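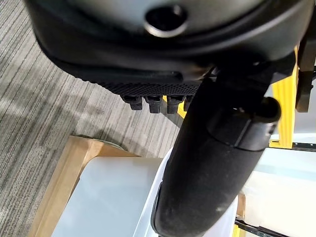
4.2 Do shorter survey forms raise response rates?

The claim that shorter forms bring in more replies is repeated so often in the household survey literature that few authors bother to cite anything for it. Nieto and Sotomayor do cite something, but two of their sources are conference talks and the third is a pilot run in a single district, Abdella, during a month when the post office was also testing a new delivery schedule. We were not willing to take the effect as given.

Our own mailing went to 3,596 addresses in September. Households were assigned at random to the long form or the short form, and each received up to 3 reminders. After removing vacant homes and duplicate records, 3,492 addresses remained. We kept the cover letter, envelope and return date the same in both groups, a step that Jayawardena's earlier comparison skipped.

Figure 3. Share of usable replies by form length and reminder number.

The two curves in Figure 3 stay close together until the second reminder. They separate a little after that, and the gap is in the expected direction, but its interval includes zero. A reader who came to the figure already believing in short forms would probably see support for them. We see a difference small enough that a few late mailbags could produce it.

Lozano has argued that length matters mostly for older residents, who may put a thick envelope aside. This is plausible, and we could not rule it out. The age question was left blank on many returned forms, and we know nothing about the age of those who never replied. Splitting the sample by neighborhood average, as Lozano did in Wisen, says something about neighborhoods and very little about the people who open the mail.

There is also the matter of cost. The short form dropped 21 questions, most of them on commuting and home repairs, and those answers cannot be recovered later. Vik treats such losses as minor. We would like to see that shown with data before any agency trims its form on the strength of it.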